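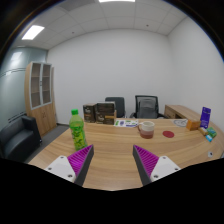 Re: [Zorell-teach] Bottle onto coaster: by hand or by remote control?

On Thursday, June 28, 2018, Morfudd Vaughan wrote:

 We have the Dutari arm set up for remote control and have been recording a simple task: pick up a drink bottle, carry it across a desk, set it on a coaster. One person drives, one watches the arm. It takes us a whole morning to get 14 clean demonstrations and the driver is worn out by the end.

 Has anyone tried showing the same task with a hand-held gripper? I have three questions. First, is it really faster once you count the ones you throw away? Second, do you start with the gripper already close to the bottle, or farther back? Third, does it matter what else is on the desk? We have been clearing ours completely before each run.

 Morfudd

Hi Morfudd,

We did both last October, on the same task, so I can answer most of this.

Speed first. By hand we recorded 500 demonstrations in the time it would have taken us to get a small fraction of that by remote control. We threw out 21. Most of those were starts where the person had hold of the bottle before the recording was running, and a few were moves so quick that the tracking lost its place. With remote control we threw out fewer, but each one cost a lot more to make. If you only need a handful for a first check, stay with what you have. For anything larger I would go by hand.

Starting position. Start farther back, with the fingers open and both the bottle and the coaster in view. We began too close at first and the robot learned very little about how to come in. When we went back and varied the start, some from the left, some from the right, some higher up, it got better at finding the bottle by itself. Keep the coaster uncovered at the start and move it between runs.

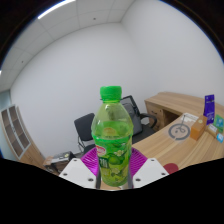
Where you close the fingers is the part I would write down and hand to everyone who records. People who have never driven an arm tend to pick up a bottle the way they would with their own hand, high up and at a slant, and the arm cannot always copy that. Ask for an upright bottle with a ribbed pad on each side and the cap clear above the grip. The cap is also handy when you review, as a bright green one is easy to follow from one picture to the next. Our other rule was to close, wait a moment, then lift. That short wait made it much simpler to mark where the grasp ends and the carry begins.

Setting down needs the same care. People open the fingers while the bottle is still a little above the coaster, and a person gets away with it more often than the arm does. Have them lower until they feel the contact, open wide, then back straight out before doing anything else. We kept recording through the backing out. Győri, the older arm in our lab, knocked over a good number of bottles before we did that.

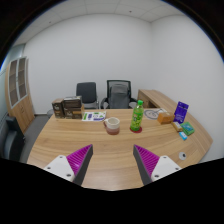
Bottle on the coaster, fingers open.

As to what else is on the desk, I would stop clearing it. We made our first set on a bare desk, and the result was thrown off by a single mug. After that we left the usual things out – cartons, papers, a mug near the coaster – and shifted them every so often. The mug is a good choice for you too, as it gives the person something to steer past on the way. Leave the chairs where they are as well.

Two things remote control still does better. You know the arm can reach every position, as it was the arm that did the moving. And you get the real joint readings, where by hand you only have the path of the gripper. We run each hand recording through a reach check in Pretine before it goes into the set. If you skip that, keep people standing in one spot and ask them to keep their elbows in.
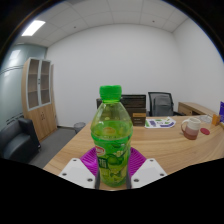 Gripping the bottle with the mug also on the desk.

One question back to you. Does your Dutari gripper open as wide as the hand-held one you are thinking of using? Ours did not, and we had to limit the opening on the hand tool with a small stop. I can send the drawing for the stop if you want it, just tell me the finger width.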